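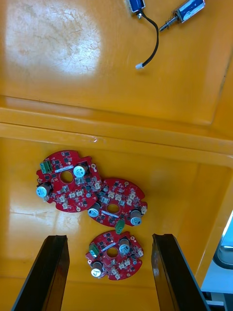

Lempi Kiiskinen objected to the word "waste" in our first questionnaire and asked us to strike it. In her view a part becomes waste when someone decides to stop looking for a use for it, and the form made that decision before the shop did. We changed the wording to "parts removed" and kept it for the rest of the study.

4.2 Keeping and discarding salvaged parts

The three repair shops differed in how they handled parts taken from appliances that could not be repaired. At Taro, all parts were kept for one season and then reviewed. Ernora kept only what it had used at least once in the previous year. Jerkeck had no written rule, and the choice was left to whoever had the appliance on the bench.

Across the three shops, 1,795 appliances were registered during the study period. Of these, 460 were judged beyond repair and taken apart. Kitchen machines made up the largest group, followed by vacuum cleaners and fans. Small motors, solenoids, circuit boards and wire harnesses were the parts most often kept, mainly for their size. Housings and outer panels were rarely kept, although staff at two shops named them as the parts customers asked for most.

Storage space explains part of this pattern. Ernora works out of a former shoe store with one narrow back room, and its shelves were full when we started. Staff there told us they threw out usable housings every week. Taro has a dry cellar and kept far more, but it also took longer to find things. When we asked for a given part at Taro, the search sometimes ended with
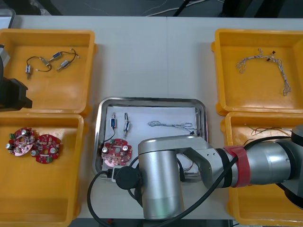 a box being set aside for sorting later and a new part being ordered from Hirvonen, the supplier used by all three shops. Parts bought in this way were entered in the order book as new stock, so the missed reuse does not show up anywhere in the shop's own records. We return to this problem in Section 5.

Labels were the second factor. A motor with its model number on a tag was reused more often than the same motor without one. The tags were handwritten at Taro and Jerkeck and printed at Ernora — we found no difference between the two kinds. What mattered was whether the appliance it came from was named. A tag reading only "motor, good" was of little help to a person who had not written it.

Wire harnesses were the hardest to classify. Some staff counted a harness as one part, others as several, and two people at Jerkeck changed their practice between our first and second visits. For the tables below we count a harness as one part when all of its wires were removed together.

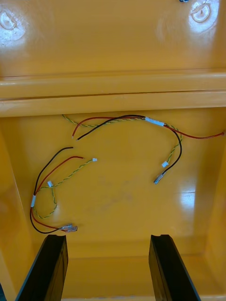 Figure 2. Loose wire harnesses inside a yellow molded enclosure.

Testing before storage was uncommon. Of a sample of 200 stored parts, 50 carried a mark showing that they had been tested. Most of these were motors, which can be checked quickly with a bench supply. Circuit boards were seldom tested outside the appliance they belonged to. Staff at all three shops regarded an untested board as a gamble, and at Ernora such boards were sold in mixed lots at a low price.

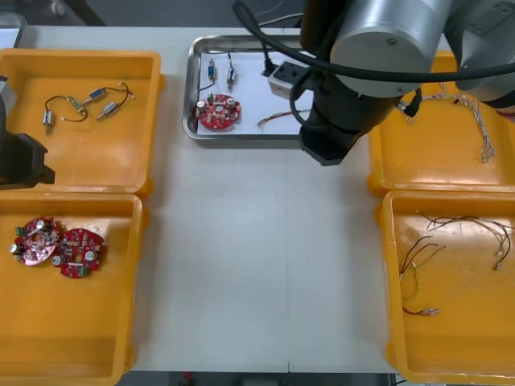 One respondent at Jerkeck disagreed that more testing would help, saying that the time was better spent on the next repair and that a bad motor shows itself as soon as it is fitted. Two colleagues in the same group interview took the opposite view and pointed to repairs that had come back twice. The shop added a test column to its log in April, after our last visit, and we have no data on how it was used.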